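What Sutville Kids Played With, and Where It All Went
Project report, Social History elective
Submitted Friday, January 14, 2022 (with extension, thank you!)

Why I picked this

My first idea was the history of the Sutville tram depot, and I lasted a week on it. The records are in Jorkitham, they open two afternoons a week, and I don't drive. Meanwhile my nan was cleaning out her garage and kept ringing me about toys. Did I want the tea set? Did I want the farm with the missing pigs? She could tell me who gave her every single thing and what year, and she can't remember my phone number without the card on the fridge. So I swapped topics, and my supervisor was very decent about it.

The question I ended up with is pretty plain. What did people who grew up in Sutville play with, who did they get it from, and what happened to it afterwards? I thought the third part would be a footnote and it took over the whole project.

How I went about it

I handed out 100 paper questionnaires, mostly at the library, the Saturday market and the swimming club, and got 70 back. I was stoked with that. A few were from people who'd moved here as adults, so I read those but left them out of the age groups. The form had a page of tick boxes and then a big blank space with "Tell me about one toy" at the top. If I did it again I'd scrap the tick boxes completely. Everybody wrote in the blank space, up the sides and over onto the back, and the ticks told me next to nothing. (I'd put "outdoor toys" and "bikes" as separate boxes, and half of the people ticked one and half ticked both. My fault.)

After that I sat down with anyone who'd left a number and was happy to be recorded. Most of those chats ran for 25 minutes, which was what I'd promised on the form, and a couple ran until somebody's dinner burnt. I typed them all up myself, and I would like it noted that typing up your own voice saying "yeah, no, yeah" is horrible.

I sorted people by the decade they turned seven, not by when they were born. Seven was my supervisor's suggestion. It's an age most people can remember something about, and it's before anyone gets embarrassed about playing.

The older group: handed down, made up, borrowed

People who turned seven before about the mid sixties hardly ever said a toy was bought for them. Things came down from cousins. They came from the church fete, or an uncle with a shed. Several people named the same uncle, or at least the same shed, on Mondal Street, which had a lathe in it and a man who didn't mind kids hanging around if they swept up. I spent far too long trying to find out his surname and got three different answers.

What struck me was how much sharing there was. One family in the street had the cricket bat. Another had the billycart. If you fell out with the billycart family you were walking until it blew over. People in their seventies still talked about those fights like they'd happened in March, with the names and everything.

Blocks came up heaps in this group, and almost never as a set. They were offcuts. Someone's father brought home ends of timber in a sugar bag, and they got sanded if you were lucky. Nobody's matched, and they got used for everything: fences for the farm, cargo, a doorstop, money.
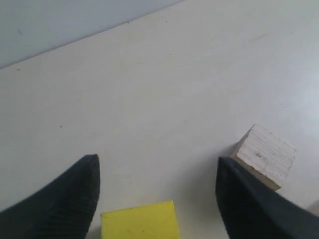
Solange Honorato told me I was making it sound much sweeter than it was, and that she'd have swapped every offcut in the house for one doll with proper hair. She remembered splinters, and being told to be grateful. When the doll did come she was eleven and felt too old to be seen with it, so it stayed in its box and then it went to a niece. I've left that story in at full length in the appendix and I think anyone writing about the good old days should have to read it first. It changed how I read the questionnaires, too. I went back through the pile and there was plenty of wanting in there that I'd skimmed past: a scooter in a shop window, a train set at a friend's house that you were allowed to watch.

The middle group: the Lorover years

Then there's Lorover's. If you're not from here, Lorover's was the variety store on the corner opposite the post office, and from the seventies until it closed it sold pretty much every toy that entered a Sutville house. The lay-by counter was up the back. Kids knew exactly what a parcel on the lay-by shelf looked like and would go in after school to check whether theirs had moved.

This is the group where people start saying "my" toy. My racing set, my skates. They remember prices. They remember the ads, and can sing them, and did, on the recording. They also remember disappointment of a very particular kind, when the thing in the box was smaller than the thing on the telly.

I expected this lot to be snobby about cheap toys now that they're parents and grandparents, and some of them are. But quite a few were really fond of the cheap stuff. One man drew me a diagram of a water pistol from memory, with the leak marked. A woman who'd grown up above the bakery said the best thing she ever owned was a bag of plastic animals where all the animals were the same size, so the giraffe and the duck saw eye to eye, and she'd built a whole court system around it. The duck was the judge. I loved her.

Sets show up here as well. Matching blocks, puzzles with a picture on the lid, anything with a number of pieces printed on the side. And with sets you get the misery of the missing piece, which simply doesn't feature in the older group at all. You can't lose a piece of a pile of offcuts. Once there's a number on the box, someone's mum is on her hands and knees under the couch before visitors come.

The younger group: too much, then out the door

My own age group was the hardest to write about. We had so much stuff! I counted nothing, I just noticed that people under thirty struggled to pick one toy for the blank space, and would list several and then cross some out. They were also the vaguest on where toys came from. "Christmas probably." "A shop in Jorkitham?" Grandparents' houses were the exception. People could describe a toy that lived at their grandparents' place down to the smell, I suppose from only getting to play with it now and then, and from there being fewer of them.
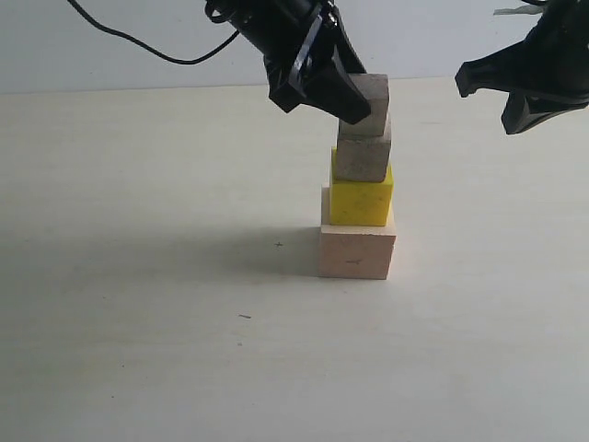
I don't agree that your lot forgot their toys, I think you haven't had time to miss them yet. Ask again when somebody's clearing out your parents' house. I couldn't have told you a thing about my tip truck at twenty-two and now I could draw you the tyres.

I got that note back on my draft, unsigned, in green pen, after I'd left copies at the library for people to look over. It's a better point than most of mine. I can't test it without waiting forty years, but it does mean I should be careful about saying one generation cared more than another. All I can say is what people of different ages told me last year.

Where it all went

So, the third question. I gave this a single line on the form and it filled up more than any other.

Older toys mostly got worn out or burnt. Not in a sad way, it's just that wood went in the stove. A few were kept, and the kept ones were nearly always the ones somebody in the family had made. The middle group's toys went to younger siblings, then the school fete, then the tip. And there was a very big clean-out when Lorover's shut, which I hadn't expected. People said they went home after the closing-down sale and sorted their cupboards. I have no idea why a shop closing would make you do that, but four separate people said it.

Younger people's toys went to op shops in garbage bags, often without the owner being asked. There is some real anger about this. One questionnaire had nothing in the blank space except the words "Mum gave away my horses", underlined so hard it went through the paper.

I also asked the op shop if I could see what comes in, and they let me sit in the sorting room for a morning. Jigsaws don't get put out unless somebody has done them first. Soft toys mostly don't get put out at all. Plain things go fastest, the woman there reckoned: blocks, balls, trucks without batteries. She thought it was grandparents buying for their own houses, which fits nicely with the bit above.

What went wrong

Plenty. The market is on Saturdays, so anyone who works Saturdays is missing. I only had the form in English until far too late, and there are families on the Mondal Street side who've been here for decades and would have told me completely different things. My sample is heavy on people who like talking about the past, obviously, as they're the ones who stop at a table with a sign on it. And I let the older group's interviews go longer than the others. I was enjoying myself.

There's also a lot I've cut. The limit was 3,000 words and my first version was well over double. Out went the section on backyard cricket rules, the marbles glossary (I'm still cross about the marbles glossary) and all the singing.

What I'd do next

I'd like to do the interviews again with the toy in the room, if the person still has it. The two times that happened by accident, the talk was completely different. People stopped telling me the polished version and started fiddling with the thing, and then they'd remember who broke it.

Nan's farm is at my place now, by the way. We found one of the pigs in a jar of nails.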